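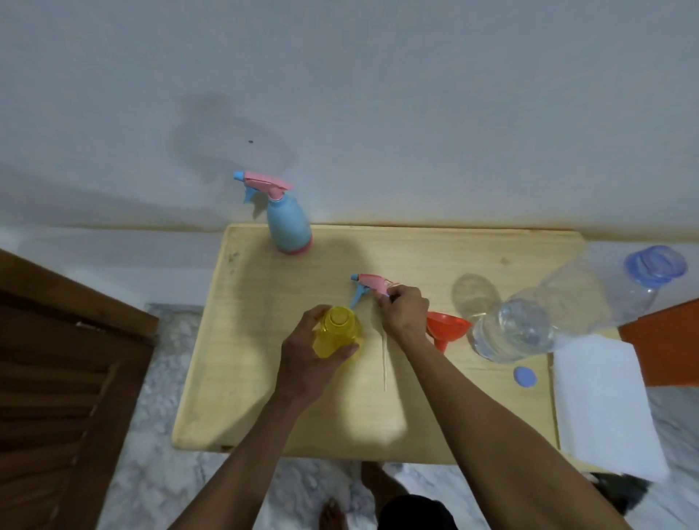 Fig. 3. Trigger head, dip tube and yellow bottle, with the funnel to the right.

Week 4: Refills, do they save anything?

The Simel leaflet says a refilled spray bottle "pays for itself". Treat that with suspicion. It gives no price for the trigger, and triggers are what wear out. Our bottle takes 400 ml, and the leaflet never mentions what gets spilt.

Check the tube length before you pour. A short one leaves liquid at the bottom, whatever Morkotell claims about "full use".

For November: read Schumacher, p. 126, and find one claim you doubt.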